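Teaching a home arm to pick clothes off the sofa

Part 2: approach, grip and lift

By Shirin Mazandarani
April 15, 2022

Part 1 covered bolting the arm to its base and getting the wrist camera to talk to the laptop. By the end of it you should have a gripper that opens and closes on command and a picture that updates without stuttering. If the picture still freezes, sort that out first.

The job now is to get the gripper to take hold of a piece of clothing lying on a cushion and raise it clear. Clothing is a hard thing to start with, but it doesn't break, and a missed grip does no damage to a T-shirt.

What you need

The arm from Part 1, with the wrist camera fitted
An Eltex controller board, or any board that reports motor current
The Skultport grip script, saved in the same folder as your settings file
A few items of clothing in a colour that stands out from the sofa
A ruler

Setting the approach

Start with the fingers wide open. Move the arm by hand until the camera looks along the cushion and both fingertips are in view. Lower it slowly. Stop when one finger is over the cloth and the other is over bare cushion, then save the position as "approach".

A garment with folds in it is easier than one smoothed out. The fingers need a ridge of cloth to close on, and a shirt pressed flat gives them very little. If yours has no folds, push it together a bit with your hand before you begin.
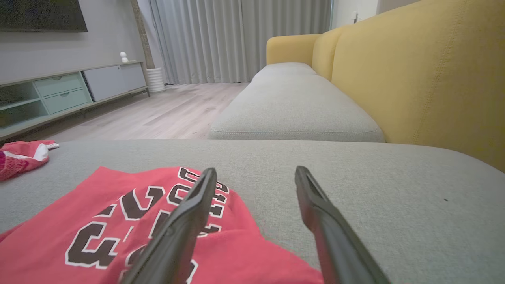 Ansari wrote in after Part 1 to say that saving a single approach position had never worked on a soft seat, and that it was better to save one high and one low and let the arm move between them. I have since changed my own settings to do this. Save the high position first, then drop the arm straight down for the low one. Call them "approach_high" and "approach_low" so the script can find them.

Setting the height

Cushions give when you press on them, so the height you measure with the ruler is only a starting point. Set the low position with the fingertips 3 mm above the fabric of the seat. Run the script with closing turned off and watch the tips. If they drag, raise the position a little and run it again.

Keep the fingers away from piping and seams. A fingertip that hooks a seam will pull the whole cushion along with it.

Closing the grip

Open the settings file and find the line marked close_limit. Mine is set to 600, which is in the controller's own units and may not suit another board. Start lower than that and work up.

Close the fingers in two stages. The first brings the tips nearly together at normal speed. The second closes the last bit slowly while the script reads the motor current. When the current rises past the limit, the fingers stop and hold.

Thick parts such as waistbands and folded hems push the current up early -- the script then thinks it has a good grip when it may only have the edge. For these, aim for a single layer of cloth next to the thick part.
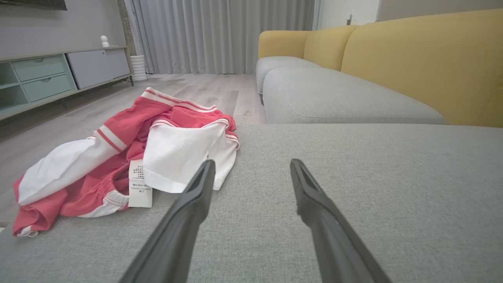
Once the fingers have stopped, wait a second before lifting. Raise the arm straight up at the slowest speed, with no turn of the wrist. If the cloth slides out, raise close_limit by a small step and try again from the high position. If the motor gets warm, you have gone too far.

Do a full set of tries with one garment before changing to another. I did 23 with the same shirt and wrote down the limit and the result for each. It is dull work, but changing the garment and the limit together leaves you guessing which one made the difference.

Common faults

Fingers close on nothing: the low position is too high, or the garment has moved. Save it again.

Fingers stop early: check for grit in the slide, then check the limit.

Arm shakes on the way up: the base is loose. Tighten the bolts -- all of them, including the one at the back that is awkward to reach.

Part 3 deals with letting go over a basket, using the Bovevano mount to keep the cable out of the way.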